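Table tops and surfaces at the Jendusgate workroom

Posted June 16, 2011

These are from the refit of the ground floor at Jendusgate, which began in February and finished last month. The room was a print store before we had it and nothing in it was the right height. Most of the tables came from Trundlow, two from the old Ruddock building, and the long bench was already here.

The full set has 143 photographs. Only the table tops are on this page. The rest are filed under Floors, Shelving and Windows in the menu on the left.

A few notes first, as people have been asking.

The pale tops are all from the same Trundlow order, number 1746. We asked for a light finish because the room faces north and the old brown tables made it gloomy by three in the afternoon. They mark less than we expected -- tea wipes off, biro does not. Please use a mat for anything with ink in it.

The Ruddock tables are darker and heavier and have been kept at the back near the sink. They can be moved, but it takes four people and the door has to come off.

Grain varies a good deal from one top to the next. Two of them have hardly any pattern and one is nearly all stripes. We tried to put similar ones side by side and gave up after the second row.

Spare edging is in the Akusis cupboard, bottom shelf. There is a tin of touch-up wax there too, in a colour that is close but a bit yellow.

Each small table is booked separately. The long bench is shared and can't be booked. 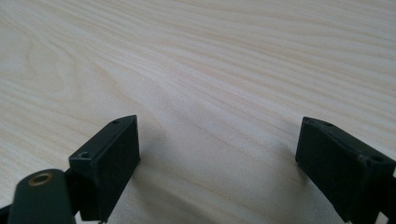 Pale table top, wavy grain. The curved pattern is to the left, with tighter, straighter lines to the right and a faint pink in places.

Larger prints of any picture in the set can be had from the desk. Quote the page title and the caption. The originals are kept at 400 dots per inch.

Next page: Shelving (196 cm units)
Back to Jendusgate index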